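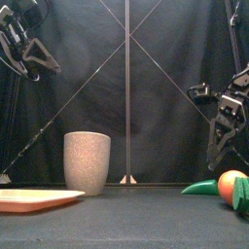
The Mistley work table with a small set of items out, black curtain behind.

Mistley Household Objects Collection
Progress Report 2

Submitted to: Amr Kamel, Plarnix
Submitted by: Mircea Rusu, Project Lead

1. Period covered and overall status

This report covers the work carried out since Progress Report 1, up to the end of February. The collection is on schedule in two of its three work areas. Cataloging and table setup have met their targets for the period. Storage and labeling is behind by three weeks, for the reasons given in Section 4. No change to the end date of the grant is requested.

The purpose of the collection remains as stated in the original agreement: to assemble, describe and maintain a shared stock of ordinary household things, play food and containers that can be used for tabletop tidying and sorting tasks, and to write those tasks down clearly enough that they can be repeated with the same objects at a later date.

2. Catalog

The catalog now holds 458 entries. Each entry records the name of the object, its main color, its outside measurements, its weight, and the storage box in which it belongs. Sets are entered once, with the individual pieces listed inside the entry. This was a change from the first period, when every piece of play food had its own number and the list became hard to use.

Naming took more time than planned. Several containers had been entered under two names, for example as a cup in one place and a bin in another, and task sheets written against one name could not be matched to the other. We have adopted a short naming guide, prepared with Devadiga, which sets out the terms to be used. Height and opening decide the name: a tall vessel standing on its own base is a bin, a low one with a wide opening is a container, and anything flat with a raised edge is a tray. Older entries have been corrected to match.

Play food is listed by what it represents, followed by its material where this is known. Where staff could not agree on what a piece represents, the entry says so and describes the shape and color. Three entries remain in this state and will be settled before the next report.

3. Table setup and tasks

The main table is in regular use. Its surface is dark, and it stands in front of a black curtain that covers the background from side to side. We had considered a lighter surface in the first period and decided against it. Pale containers stand out well on the dark top, and it suits most of the play food. Very dark items are harder to pick out and have been moved to a separate list, to be used on a second surface if one is approved.

A standard setup uses a small number of objects and at least one container. Larger setups were tried early in the period, but the task sheets became long and the objects were too close together for an orderly layout. The current rule is that any person reading the sheet should be able to lay out the table without moving an item once it has been put down.
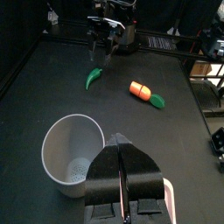
Toy vegetables with the tall gray bin and the pink container.

The gray bin has become one of the most frequently used containers in the collection. It is tapered, with an oval-looking opening when seen at an angle, and its base is pierced with small holes. The holes are recorded in the catalog entry so that the bin is not assigned to any task involving rice, beads or other fine material. The pink container is kept for tasks in which items are to be separated into two groups.

Task sheets are now written in a fixed order:

Objects required, by catalog name
Containers required
Starting layout
Finished layout
Return to storage

The last line was added during this period. Under the earlier format, sheets ended with the finished layout and gave no direction for clearing the table. Items were being returned to the nearest open box - in some cases to the wrong shelf entirely - and the following day began with a search. The added line has reduced this problem, although it has not ended it.

4. Storage and labeling

This is the area in which the project is behind. The order of lidded boxes placed with Drustilix was delivered in two parts, and the second part contained the wrong size. The replacement boxes have been received. Relabeling of the shelves began on the Monday after delivery and is continuing.

Until it is finished, part of the play food is being held in the older open crates. These are serviceable but have no lids, and pieces kept in them need to be wiped before use. Staff have been asked to check small pieces against the catalog when a crate is put back.

Labels will carry the catalog name in full. The short codes used in the first period were not understood by people outside the immediate team and will be withdrawn.

5. Budget

Spending is within the approved total. The storage line is fully committed. The line for replacement objects has $3,000 remaining, which we consider enough for the rest of the grant at the present rate of wear. Most replacements so far have been for play food with worn paint or split seams.

We ask Plarnix to confirm whether a second table surface in a lighter color may be charged to the replacement line, or whether a separate request is needed. A quotation can be supplied on approval.

6. Points for attention

The naming guide should be treated as final for the coming period. Further changes would require every task sheet to be checked again, and there is no staff time set aside for this.

Storage space is close to full. The collection can take in a small number of new items only if older duplicates are removed. A list of suggested removals has been prepared and will be sent to Mr. Kamel separately for comment.

7. Planned work

Complete relabeling of all shelves and retire the open crates
Settle the three unresolved play food entries
Rewrite the remaining task sheets in the current format
Carry out a full check of the catalog against the shelves
Agree on the list of duplicates to be removed

Progress Report 3 will follow at the close of the next period. Questions about this report may be sent to Mircea Rusu at the project office.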